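Brazo Kekumeo: preguntas frecuentes

Página del taller compartido Grultska. Reunimos las dudas que llegan por correo sobre el brazo que estamos montando en la mesa del fondo. 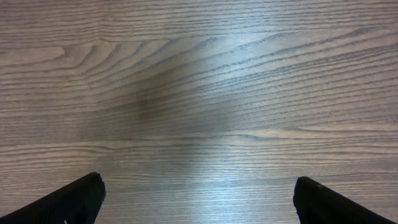
Las respuestas valen para la versión 2 del brazo. Si partes de la primera, la pinza y el soporte de muñeca son distintos y las piezas no se pueden intercambiar.

¿Qué es Kekumeo?
Un brazo de sobremesa con pinza de dos dedos, pensado para construirse en casa o en un taller pequeño. Los planos son libres. No vendemos kits ni brazos montados.

¿Cuánto cuesta?
El nuestro ha salido por unos 800 euros, contando los servos, la fuente, la electrónica y la tornillería. No incluye la impresora ni el ordenador. Lo que más pesa son los servos; en las dos articulaciones de abajo no conviene ahorrar.

¿Dónde compráis las piezas?
Los servos y la placa de control, en Imrie. Los perfiles y los rodamientos, en Trastmont, que corta a medida y sirve cantidades pequeñas. Cualquier otro proveedor sirve si respeta las medidas de la lista.

¿Cuánto se tarda en montarlo?
Siete tardes de trabajo, con las piezas ya impresas. La primera se va entera en repasar agujeros y encajar insertos roscados. El cableado lleva dos más si es la primera vez que se hace.

¿Qué mesa hace falta?
Una plana y que no se mueva. El material importa poco para la base, que va sujeta con mordazas, pero sí para la cámara de la muñeca. Una superficie con veta marcada y algo de brillo complica la detección: las líneas oscuras dan bordes falsos y los reflejos se comen el contraste. Se puede corregir con luz difusa desde un lado o cubriendo la zona de trabajo con un tapete mate y liso.

¿Por qué los dedos son negros?
Para separarlos bien del fondo cuando la mesa es clara. El programa usa las puntas como referencia en cada arranque. Con una mesa oscura conviene imprimirlos en otro color y ajustar el umbral en el archivo de configuración.

¿Cómo se calibra la pinza?
Con la pinza abierta y sin objetos delante de la cámara:

Encender la fuente y esperar a que el brazo llegue a reposo.
Bajar la muñeca hasta la altura de trabajo.
Abrir la pinza del todo y guardar la posición.
Cerrarla despacio hasta que las puntas se toquen y guardar de nuevo.
Repetir el ciclo y comprobar que los valores coinciden.

Si no coinciden, casi siempre es el tornillo del piñón — hay que apretarlo y empezar otra vez.

¿Cuánto peso levanta?
Hemos llegado a 378 gramos con el brazo extendido. Con más carga, el servo del hombro se calienta y el control lo detiene. Recogido aguanta algo más, pero no lo damos por bueno.

¿Se puede usar sin cámara?
Sí. Las trayectorias grabadas a mano funcionan igual, siempre que los objetos estén colocados en el mismo sitio. La cámara se puede añadir después — el soporte ya tiene los agujeros.

El brazo tiembla al parar. ¿Es normal?
Un poco, sí. Si dura más de un segundo, revisa la tensión de la correa del codo y baja la ganancia. Una fuente con poca corriente da el mismo síntoma.

¿Puedo ir a verlo?
Por las tardes, a partir de las seis. Escribe antes al correo del taller. En agosto cerramos.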